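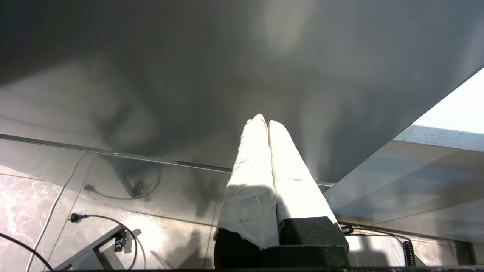 Movie Night at Home: Tips for the Screen, the Sound and the Snacks

Most living rooms can handle a movie well enough with an hour of setup. The tips below come from our readers and from our own evenings on the couch.

Light first
Close the curtains before you touch any settings on the TV. A lamp behind the screen is easier on the eyes than a fully dark room, and a weak bulb is plenty. Lamps facing the screen should go off. If you get a glare spot you can't trace, sit in your usual seat and have someone cover the lights one by one.

Picture settings
Start with the mode labeled Movie or Cinema. Turn off motion smoothing, which goes by a different name on nearly every set and is usually tucked into an advanced menu. Leave sharpness low. Superhero movies and horror movies have a lot of night scenes, so test with one of those. If you can't tell a black coat from the wall behind it, raise the brightness a notch at a time.

Dialogue you can hear
Amna Marwat wrote in to say she had been riding the volume button for years, up for the talking and down for the explosions. Look for a setting called Night Mode or Dynamic Range and switch it on. Pull a soundbar forward to the front edge of the shelf. Set back, it bounces sound off the wood and the voices get muddy.

Cleaning the screen
Turn the set off and let it cool. Use a dry microfiber cloth and light pressure. For fingerprints, dampen the cloth with distilled water – never spray the screen itself. Keep paper towels and window cleaner away from it. 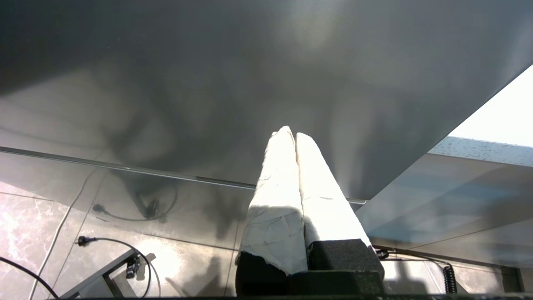
LITBERG, 25th May

Popcorn on the stove
Three tablespoons of oil, three kernels, lid on, medium heat. When the three have popped, take the pot off the burner and add half a cup of kernels. Wait 30 seconds, then put it back and shake now and then. Tip the lid slightly so the steam gets out. Salt it in the bowl while it's still hot. Fine salt sticks better than coarse.

Butter makes popcorn soggy when it goes on all at once. Melt it, let it stand for a minute and spoon off the clear part. Pour half, toss, pour the rest.

Butter on the couch
Blot, don't rub. Cover the spot with baking soda or cornstarch, leave it 15 minutes and vacuum. Then a drop of dish soap in warm water on a cloth, followed by plain water. Check the care tag before any of this. If it's marked S, keep water off it and use a solvent cleaner.

Discs
Wipe from the center straight out to the edge, never in circles. Store them upright. Bheki Radebe has 347 of them and files by director, with a strip of cardboard marking each letter. Alphabetical by title is simpler if other people in the house will be putting them back.

Streaming that stalls
Restart the router before the guests come. Move it out of the cabinet if that's where it lives. A cable from router to TV beats any wireless fix, and a flat one will run under a rug edge without a bump. Keep it out of the walkway.

Seating
The middle of the screen should be near eye level when you're sitting down. Floor cushions go in front and chairs behind, with a clear path to the kitchen.

Next update in July: outdoor screens, extension cords and bugs.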